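Equipment Notes: Planning the Second Two-Arm Cell
February
By the Dimonside Lab Operations desk

The equipment request for the coming budget year is due at the end of the month. The largest line on it is a second two-arm robot cell for the household tasks program. This item sets out what the request covers, what it leaves out, and what each group needs to send in before the form closes.

The arms themselves are the easy part of the estimate. Panganiban and Vustum have both quoted for a matched pair with hands, controller and mounting column. The two quotes are close enough that price will not decide between them. The differences are in the terms. Panganiban includes installation and one set of replacement fingers but charges separately for software updates after the first year. Vustum includes updates for the life of the controller and charges for the installation visit. Over the planned service life the Vustum terms come out lower on paper, provided the controller is not replaced early. We have asked both firms to state in writing how long they will supply spare wrist joints. Panganiban has replied. Vustum has not.

The harder part is everything that goes around the arms. When the first cell was bought, the request listed the robot, the table and the shipping. Power outlets, cable covers, spare hands, test appliances and bread were paid for out of the general supplies line, which ran over well before the year ended. The new request carries these as named items so that the cost of running a cell can be read from one page.

Appliance tasks are a good case for planning purposes, as they draw on nearly every line in the running budget. The toaster task needs the table, a powered outlet within reach, a tray for the finished slice, and a steady supply of consumables. 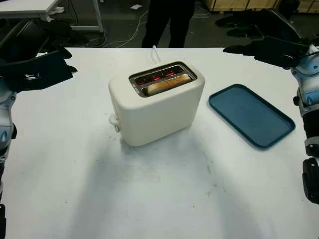
Toaster task: a slice in the rear slot with the elements lit, tray to the right, both hands clear of the table surface.

Three cost lines follow from a setup of this kind.

Power. A heating appliance should not share a circuit with the robot controller. The request includes 2 dedicated circuits for the new cell, one for the controller and one for appliances, with the appliance circuit switched from the operator position. The electrical work is priced as a single visit. If the second circuit is dropped to save money now, adding it later will mean a second visit and a second shutdown of the room.

Cabling. Loose cable on the floor is the most common finding in our internal walk-throughs, and the first cell has never had a proper cable budget. The request includes floor covers from the wall to the column and a short overhead run for the network lines. Groups that want sensors mounted away from the column should say so now, so that the run can be cut to the right length.

Consumables and wear. Bread is cheap, but it is used every session and cannot be stocked far ahead. The planning figure is 50 loaves a quarter for each cell running the toaster task. Tabletops mark with use and are treated as a wear item, with one replacement top in the request. Trays and small appliances are grouped under a single line. Appliances should be bought as identical units where possible. A change of model partway through a task means that lever height, slot width and cord position all have to be measured again, and the hours spent on that cost more than the appliance.

Hands need a separate note. The present practice is to order replacement fingers when a finger fails. Lead time on the last order was long enough to idle the cell, and the group waiting for it lost its place in the schedule. The request now carries 2 complete spare hands, one left and one right, held on the shelf and rotated in at service. Service is set at every 200 operating hours. The hour count is taken from the controller log and not from the booking sheet, which includes setup time and overstates use.

Floor space has been checked against the current plan. The second cell fits in the east bay if the storage racks are moved to the corridor side. Desks will have to shift toward the wall to keep the marked walkway open. No building work is needed beyond the electrical visit.

Leasing was considered. Esus offers a lease on comparable arms with a fixed monthly charge and service included. The charge is reasonable for a short project. For a cell that will be in use through the full program it passes the purchase price before the end of the term, and the agreement does not allow changes to the hands. The lease remains the fallback if the capital request is cut, and the Esus quote is attached to the form as an alternate.

Items not in the request: a mobile base, a third camera position, and a fume hood. Each was raised by a single group. They can be submitted as separate small requests with their own justification.

What is needed from each group:

Expected operating hours per month, by task
A list of powered appliances with the wattage taken from the rating plate
Consumables per session
Any fixtures that need to be bolted to the table
Name of the cost code to be charged for appliances

Send figures on the standard sheet. Entries without a wattage will be returned, as the appliance circuit cannot be sized without them. Groups that expect no change from last year should still submit a sheet and mark it as unchanged. Copies of all three quotes are in the shared equipment folder and can be read by anyone with a cost code.

Recent items
Spare parts cabinet: new sign-out sheet
Controller backups moved to the evening
How to read the hour log
Storage rack move, east bay

Dimonside Lab Operations | Contact the equipment desk | Copyright Dimonside | Back to top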